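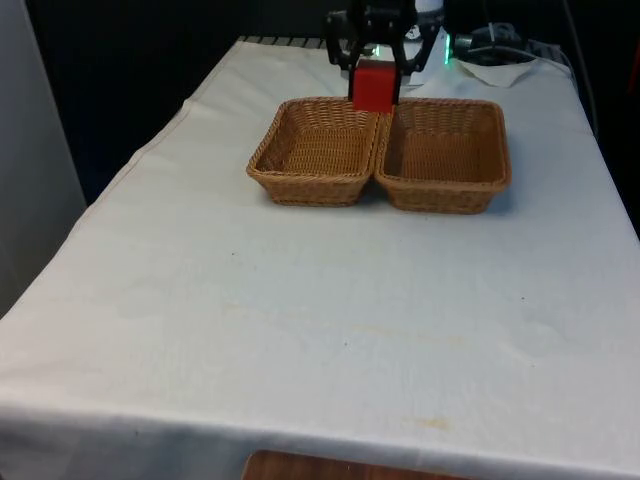

Pre-Run Checklist, Two-Basket Placement Study
Pivum arm cell, February block

Please go through every line before you start a batch, even if you ran one an hour ago and feel sure nothing has moved. The comments come from earlier batches and I hope they save you some trouble!

1. Tablecloth covers the table to the front edge
OK
Comment: Small creases are fine, and so are the old marks and pale stains. We left them in on purpose during training, and the policy doesn't seem to mind them one bit.

2. Baskets side by side at the back center, long edges touching
OK
Comment: Push them together gently by the rims. A gap between them changes the task, and we had to throw out 50 trials once over exactly that (a sad afternoon).

3. Both baskets empty
OK
Comment: Do look right down to the woven floor.

4. Red cube seated squarely between both fingers
OK
Comment: Check this with the cube held over the seam between the baskets, where every trial pauses before the left or right command is given. It should hang just above the rims. If it sits crooked, open, reseat and try again.

5. Cables clear of the arm's path
Watch
Comment: The white cable at the right loops out a little way over there. Follow it by eye through one slow pass of the arm, and keep a hand near the stop button while you do.

6. Loose items off the cloth
Fix before batch
Comment: There is something white and crumpled at the back right, in front of the equipment. Please clear it, dear colleagues, and then look once more.

7. Emergency stop tested
OK
Comment: Press it, release it, and write your initials in the Triderel log.

8. Trial counter matches the log
OK
Comment: We stand at 356 trials out of 943. The result so far is 90 percent correct basket on the delayed command, and a cube that lands on a rim counts as a miss, however kindly you feel toward it.

Batch may start once item 6 is cleared and item 5 has been watched through one full pass.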